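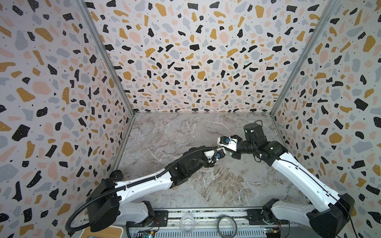 Figure 2. The Flallwood cell with both arms reaching in from the front rail, grippers close together over the marble-print work surface. Terrazzo-patterned paper lines the back and side walls.

3. Building the Cell

3.1 Walls and work surface

The cell was put together in the shared workshop at Jasthorpe, on a bench we had to give back at the end of the term, so everything had to come apart with hand tools. We started from the corner posts. Two thin metal posts hold the back corners, and the wall panels sit against them. Getting the posts square took a whole evening, and we recommend spending that evening, as every later measurement in this paper is taken from the back-left corner.

Our first walls were plain white. They looked clean and they gave us endless trouble: the tracking code had almost nothing to hold on to, and a small bump to the camera mount could go unnoticed for a full session. Gagnon suggested wallpaper, half as a joke, and it was the best idea of the project. The terrazzo pattern in Figure 2 has irregular chips in black, ochre, pink and gray on an off-white ground, and it gives the corner detector plenty to work with wherever it looks. We papered the two side walls and the back wall from the same roll. With the paper up, the software matched an average of 172 features per view and flagged a shifted camera within 2 seconds.

For the floor we chose a marble print in gray, white and brown. We were worried that the veins would confuse the segmentation step, and for the first few days they did. Retraining on views of the bare surface cleared this up nicely. The veins also turned out to be handy for people – when Keogh called out a spot on the floor by the end of a brown streak, everyone at the bench knew where she meant.

3.2 Mounting the arms

Both arms are mounted at the front and reach inward, an arrangement we came to after trying one arm on each side wall. Side mounting looked better on paper, but the wall panels flexed whenever an arm stopped quickly. The front rail does not flex in any way we could measure, and it leaves the three walls free to do their job as a backdrop. It also means that a person can get at either base without taking the cell apart, which we were grateful for more often than we would like to admit.

The two bases were placed so that the grippers can meet near the middle of the work surface. This is the most useful part of the whole cell, and also the part where things go wrong fastest. We wanted handovers, with one gripper passing a part straight to the other, so a simple dividing line between the arms was no use to us. The Essien planner instead treats the middle as a shared zone. Either arm may enter alone at normal speed; when both are inside, each slows down and checks the other's position before every move. Mac Carthaigh wrote the first version of this rule in an afternoon, and it has barely changed.

3.3 Cables

Cable routing deserves more room than it usually gets in papers like this one. On the left arm we ran a corrugated hose along the top of the white upper segment and on over the joints toward the wrist, with a generous loop near the base. The right arm has a thinner cable over the elbow and wrist. The loop on the left matters: our first routing was tight, and the hose tugged at the shoulder near the end of its travel, adding a small error that we chased through the software for 14 days before Ní Bhriain spotted it by hand.

The slack costs us a little bench space to the left of the cell, and we think it is a bargain. After the change we ran 2,000 handover cycles without touching the hose – a wonderful thing to watch after those two weeks. The remaining failures, all of them in the grasp itself, are taken up in Section 4.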